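14/03/2025

I have spent most of this week arguing with a number that ought to be zero.

The number is the gripper width. When the jaws are wide open the software should say so, and when they are shut it should say that too, and in between there should be a sensible slope. My version had the slope. It also had a wobble near the open end, which meant the planner would ask for the jaws to open, be told they were nearly open, ask again, and carry on like a man checking he's locked the back door. It did this 32 times on Monday before I pulled the plug and went to make toast.

I blamed Zadeo first, that being the tooling I wrote myself in May and therefore the most likely culprit. Zadeo takes the log from the motor, takes the pictures from the wrist camera, and lines the two up so I can see what the fingers were doing when the motor claimed they were doing something else. It is held together with a config file I no longer fully understand. There is a setting in there called `settle_maybe`. I have no idea who I thought I was helping.

The camera runs at 30 frames a second and the motor log runs at whatever it feels like, so the lining up matters. I had been matching each frame to the nearest log entry in time, which is fine until the log goes quiet for a bit and then coughs up several entries at once, all stamped with the moment of the cough. The fingers stop moving, the numbers keep arriving, and the planner believes the numbers.

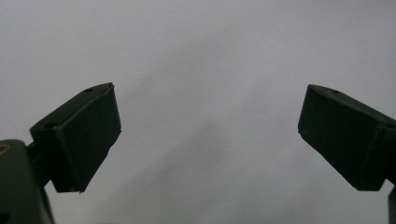

So I rewrote the matching. Every log entry now carries the time the motor took the reading, not the time my code got round to opening the envelope. That was 6 lines. Finding out which 6 took until Thursday night – and I had already changed two of them on Tuesday and changed them back.

The second problem was the tolerance. I'd copied it from the Skanport arm, where the fingers are a different shape and the gearing is a good deal stiffer. On this one it was hopelessly strict. The planner now waits until the width has stopped changing for a moment, then takes whatever it has got as "open". I'd like to say there was some clever maths behind this, but it's an `if` and a timer.

```
if width_change < small and still_for > wait:
 state = OPEN
```

`small` and `wait` are real names in the real file. I'll tidy them up before the Hirnham demo, or I won't.

What still bothers me is the vision side. The finger detector is happy enough when there's decent light, but dark fingers with dark shadows under them give it mushy edges along the bottom, and it guesses. I've moved it on to the top edges for now and it seems calmer. Next job is to make it report how sure it is, so the planner can ignore it politely.

Also still to do: the restart bug, the log folder that has eaten half the disk, and the Yalçınkaya branch, which I merged in a hurry and haven't dared to run.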